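Tumble drying

Tumble drying is the drying of washed clothes by turning them in warm moving air. It is a wonderfully simple idea - lift the cloth, let it fall, carry the damp away - and it has changed washday in homes and shared laundries alike. Ribs inside the drum do the lifting. Heavy cotton takes far longer than thin sports fabric, so sorting a load first really pays off! Wool is usually best dried flat.

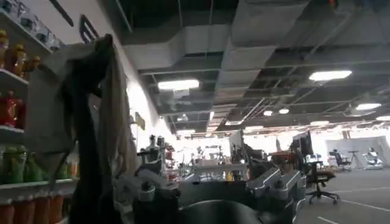
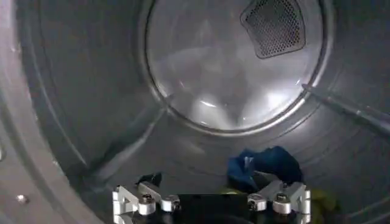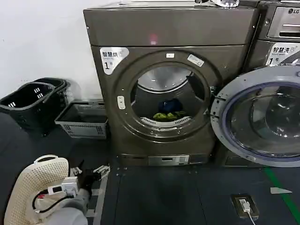 From top: dark and beige-grey cloth; a steel dryer drum; a front-loading dryer with its door open.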